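Review: The Jarnik Line Reader, second edition
Posted 10/08/2019 by Orsolya Kerekes

I run a small community theater group that puts on two shows a year, one modern and one old. The old one is usually Shakespeare, sometimes Marlowe, and once (never again) a cut-down Spanish tragedy in a translation that rhymed. Our actors have day jobs. Most of them learn their lines in the car or on the bus, and for years they did it with photocopies and a highlighter.

Last winter I bought the Jarnik Line Reader, second edition, and used it through the whole rehearsal period of a Webster play that closed in April. I paid for it myself out of the show budget. Jarnik did not send it to me and doesn't know I'm writing this.

What it is

The Line Reader is a program for learning parts. You load a script into it, pick your character, and it reads everybody else's lines aloud, then waits for you to say yours. When you stop talking it goes on to the next cue. It runs on a laptop or a phone. A license for one person costs 30 dollars and there is a group license for up to 12 people at 60 dollars a year, which is what we have.

You also get a set of marked scripts. These are the main reason I picked it over the Keven app, which costs less but expects you to type in everything yourself. Jarnik gives you 51 plays, mostly English and mostly before 1700, with the act and scene divisions already in place and each verse line numbered.

Setting it up

It took me one evening. The installer is plain and asks few questions. Loading one of the supplied plays is a matter of picking it from a list. Making cuts is slower. You click the first line of the cut, then the last line, then confirm, and you have to do this for every cut. Our Webster lost a good third of its text, so I did a lot of clicking. The cut lines turn gray and can be brought back later, and that turned out to matter when Chang-ho Seo talked me into restoring half a speech in week three.

Once the cuts are made, you export a cast copy and send it to everyone. If you change a cut afterward, the cast copies do not update. You have to send a new one and each actor has to delete the old one by hand. Two people missed this step and came to rehearsal with different versions of Act Four. I would call this the biggest fault in the program. The first edition had the same problem and I was hoping it would be fixed by now.

The voices

There are six reading voices, three lower and three higher. They are flat, and I think flat is right for this job. You don't want a computer giving you a reading of the Cardinal that you then have to act against. They pronounce names better than I expected and old verbs worse. "Wast" came out like "waste" every time. You can add your own spelling to a pronunciation list, and I ended up with a fairly long one. The list can be shared between plays, so I will only have to do most of that work once.

The speed can be changed. Everybody in my cast set it faster than the default.

Verse

This is where the Line Reader is either useful or annoying, depending on who you ask.

By default, the program gives a very small pause at the end of each verse line. You can turn it off, make it longer, or have a soft click in place of the pause. Jarnik's manual says this helps the actor hear the line as a unit. I agree with that up to a point. Our younger actors had been taught in school to run straight through the line endings as though the whole thing were prose, and after two weeks with the pause on, they had a much better feeling for where the lines were. Yi-an Ha, who had never spoken verse on a stage before, was the clearest case. She came in knowing which word ended each line and began to use it.

The trouble is that a pause of the same length on every line is not how anyone should speak verse. Some lines want to spill over and some want to stop dead. Min-kyu Shim, our Bosola, learned the whole part with the pause on and then needed most of a month to get rid of a little hiccup after every fifth beat. I now tell people to use the pause for the first pass and switch it off once they are fairly sure of the words.

Shared lines are handled well. Where one character finishes another's verse line, the program comes in with almost no gap, and it expects you to do the same. If you are late, it puts a small mark in the margin. I found these marks more helpful than anything else in the program. Actors who leave air between the halves of a shared line usually don't know they are doing it.

There is also a scansion view, which puts stress marks over the syllables. I would leave it alone. It marks the plain iambic pattern over everything and makes no allowance for a reversed first foot, so it tells you to stress "the" and "of" in places where no living person would. A beginner could be led badly astray by it. Jarnik says in the manual that the marks are "a starting point," but there is no way to edit them, so you can't get past the start.

Checking your lines

The program can listen to what you say and compare it with the script. It did this well in a quiet room and poorly everywhere else. On the bus it was hopeless. It is also strict. If you say "that" for "which," it stops you. Some of my cast liked this. Tamunoemi Nwankwo, who played the Duchess and had the most to learn, turned it off in the first week and went back to holding a card over the page for that part of the work. She kept the reading voices on for cues.

It keeps a log of how often you get each speech right. I looked at mine a few times. The number at the top of the log goes up by one for every line attempted, and by closing night mine said 2,899, which I mention only to show that I gave the thing a fair try. I was playing Cariola, and it's not a huge part.

The printed book

The group license comes with one printed copy of the handbook. It's spiral bound and lies flat on a music stand. The chapters on breath and on long sentences are good and could be read by someone who never opens the program. The exercise of walking the speech and changing direction at each punctuation mark is an old one, and it's explained here more clearly than I have seen elsewhere. The chapter on rhetoric is thin. It names the figures and gives one short passage for each, then moves on. If you want more on that side, the old Dusness workbook is still better, if you can find one secondhand.

The type is small. I used it under work lights with my reading glasses on and still had to lean in.

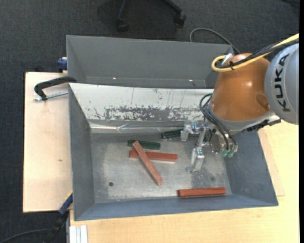

How it compares

I have used two other things for the same purpose.

The Keven app is cheaper and better looking, and it updates shared scripts by itself. It knows nothing about verse. It reads everything as prose and it won't show line numbers. For our modern shows I would choose it over Jarnik without much thought.

Bae is a set of recordings, not a program. You buy the play you want and get the scenes read by actors, with a version for each major role that leaves your part silent. The readings are often very good. The gaps are a fixed length, so you have to match the speed of an actor who isn't you, and of course the cuts are theirs. I would use Bae for an audition speech or a single scene, but it's no help with a full production that has its own cutting.

Things I would change

Cast copies should update when the director's copy does. I've said this already but it bears repeating.

The stress marks should be editable, or removed.

There should be a way to mark a cue as an action. In the strangling scene there are long stretches where the cue is something that happens and there is nothing to hear. The program reads the stage direction aloud in the same voice as the dialogue, and one of our executioners got into the habit of waiting for it.

Bookmarks don't carry over from laptop to phone.

Support

I wrote to Jarnik twice. The first time was about a missing half line in Act Two of the supplied text, and they answered in two days with a corrected file. The second time was about the cast copies, and I got a polite note saying it was a known request.

Who it suits

If you're doing verse plays with a cast that has limited time, I think the group license is worth the money, mainly for the supplied scripts and the handling of shared lines. A single actor with one part to learn could get by with a friend and a paper script. Teachers might like it for the line-end pause, provided they tell students to turn it off later.

It won't teach anyone to act. Several of my cast arrived off book earlier than they ever had before, and we spent that extra time on the fourth act, which needed it. We have renewed for next year and will be using it on Marlowe, starting with the cuts, which I've been putting off since August.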